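Wodinora refurb workstation tower, reviewed
Tuesday, June 18, 2019

Bought for the back office, cost 97 quid delivered. Quick notes as I've got to put it back together tonight.
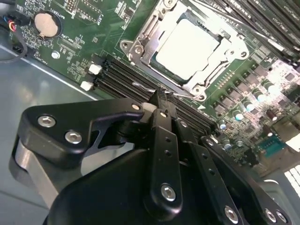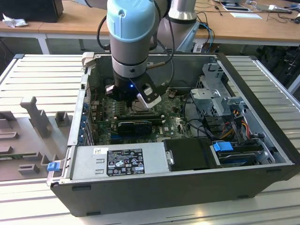

Side off: the processor socket and memory slots, then the wider view with the case on its side.

Good: build. Blue tabs and latches on the bits you're meant to pull, so no hunting for what lets go. Board's easy to read, even the battery has its name printed next to it. One bank of slots still empty so memory can go up later. Graphics card has a proper black shroud, quiet enough so far.

Less good: cables. Yellow, red and black bundle coming down off the drive cage, had to keep shoving it out the way. Weighs a ton aswell. Took me more than 3 goes to get the side panel back on first time round.

Boots fine, seller (Enache) answered emails same day. Would buy agian at that price, not a lot over it.

7 out of 9. Don't ask, it's our scale.

Habibur Patwary

Recent reviews
Skumerow desk lamp
Burasska label printer
Enache refurb monitor

Contact us | © 2019 | Back to top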